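Sock dryer

A sock dryer, also called a peg airer or clip hanger, is a small hanging frame fitted with clothes clips and used for drying socks, underwear and other light items indoors. It takes up less room than a folding clothes horse and can be hung from a shower rail, a door frame or a line.

Construction

Most sock dryers consist of a ring or rectangle of moulded plastic, stiffened by crossbars and suspended from a central hook. Clips are attached at intervals, either directly or on short links. Household makers such as Ovik and Mabuza sell oval models, which hang closer to a wall than round ones. The Mirkance pattern folds in half along two hinges.

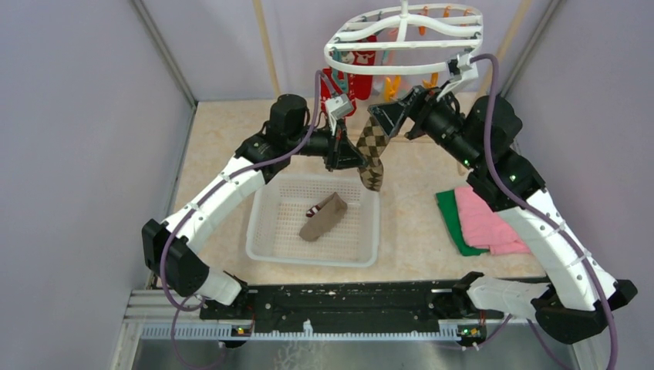 Clips are commonly supplied in mixed colours. The colours have no agreed meaning, though some households give one to each person. Replacement clips are sold separately and vary in the width of the jaw.

Use

Socks may be hung by the toe or by the cuff. Hanging by the toe keeps clip marks away from the elastic, while hanging by the cuff lets air into the opening. Refilwe Botha, in a household guide printed at Bulcombe, recorded some 161 drying times and found the difference between the two methods small – thickness of yarn mattered more.

Loading is normally done in pairs, with the heavier items placed opposite one another.
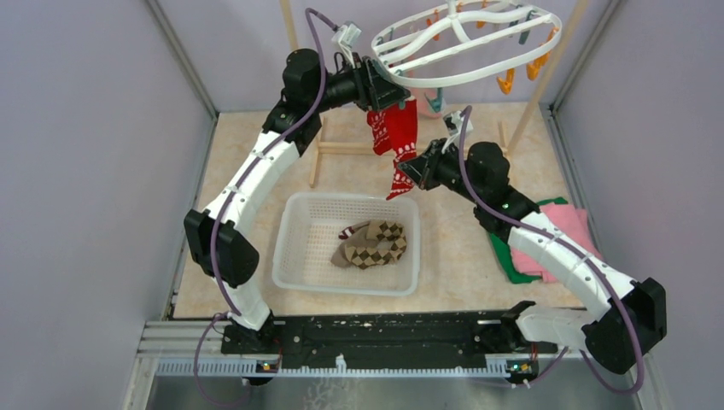

Balance is the main practical limit of the design. As the whole load hangs from one point, uneven loading pulls the ring down on one side and crowds the garments together. An oval dryer will also tilt when a single sock is handled at one side, as with the red patterned one near the ring, and the free clips swing with it. Steadying the ring with one hand while working the clip with the other reduces the movement.

Storage

Dry socks are usually paired as they are taken down. Odd socks may be kept in a basket until the next wash.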